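Kevulbridge Community Forum > Home and Garden > Best cloth for a small round table?

ulatside_lil
Posts: 232
We eat at a little round table in the back room and I'm fed up with cloths that slide off every time someone gets up. I've tried a wipe-clean one and it never lost the fold lines. Does anyone use plain cotton, and does it stay put? Budget is tight after the boiler.

marrowman
Posts: 1,000
Cotton is fine if you put an underlay beneath it. Gemix do a rubbery one by the metre and you cut it with kitchen scissors. I bought 2 metres in October and had enough left for the shelf liners.

ulatside_lil
Thanks. Colour is the other thing. My sister says always go patterned as it hides the stains. I like plain.
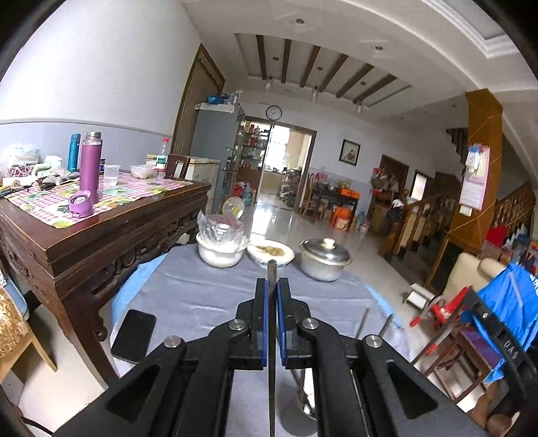
Greyish-blue on the round table, pink and white check on the wooden one. I'm happy with the plain one when it's laid for a meal, but she still thinks the check is more practical.

Re: Best cloth for a small round table?

tworingsoff
Your sister's right. Tea shows on anything plain. I had a blue one from Dahlgren and it was in the wash every other day.

marrowman
Disagree. Check looks busy once you put patterned plates on it. Keep the plain one and buy a second the same, then one is always clean.

tworingsoff
That's twice the money though – she did say budget.

hemline7
The market stall at Ulatside sells offcuts for 7 pounds. You'd need to hem it yourself. Wash it before you cut, mine shrank by a good inch.

ulatside_lil
I can hem. Will go and look at the offcuts and get the underlay as well. Does the Gemix one mark dark wood if it's left on all year?

marrowman
Not so far. I lift mine every month or so and wipe underneath.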